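The Rabbit Course

The ad for the Nandero supper club said an evening of seven courses "for the willing imagination." Forty dollars. Aileen Dela Peña read it twice on the bus and decided it was a cult, or a timeshare.

She went anyway. Her sister had paid.

The place was over a shuttered shoe store on Amaral Street, up 37 stairs according to a card taped by the door, which also said the climb was part of the meal. Aileen did not think a climb could be part of a meal. At the top a man in a gray apron took her coat and asked if she had eaten.

"I thought that was the idea," she said.

"Good," he said, and wrote something down.

There were no menus. The soup came in a closed jar and they were told to hold it. The woman across from her held hers with her eyes shut and said leeks. A man with a Clurnex lanyard still around his neck said no, fennel, definitely fennel. Aileen shook hers and heard nothing at all. She put it back on the table and looked for the kitchen. There was a door that might have been one. No smell came out of it.

The bread was a drawing of bread. It was a pretty good drawing.

"You're resisting," said the woman across from her.

"I'm hungry," said Aileen.
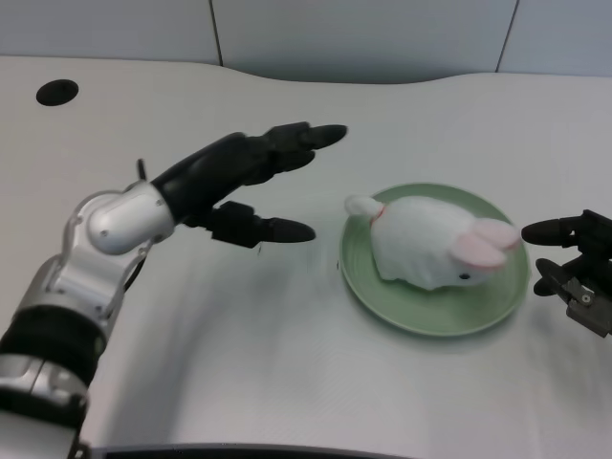
The fourth course was the one people had come for. You could tell from how they straightened up and put away their phones. Aileen had been raised on her grandmother's rabbit stew, with bay leaf and too much vinegar, and she had opinions. Hers arrived whole, on a pale green plate, white and fluffy, with its tail puffed out toward the rim. She waited for the rest of it - a sauce, a knife, an explanation. The man in the apron stood at her elbow.

"Well?" he said.

"It's a toy."

"And what does it taste like?"

She was going to say forty dollars. She had it ready. But the vinegar had come up at the back of her tongue, sharp as anything, and she didn't trust it one bit.

"Needs salt," she said.

He wrote that down too.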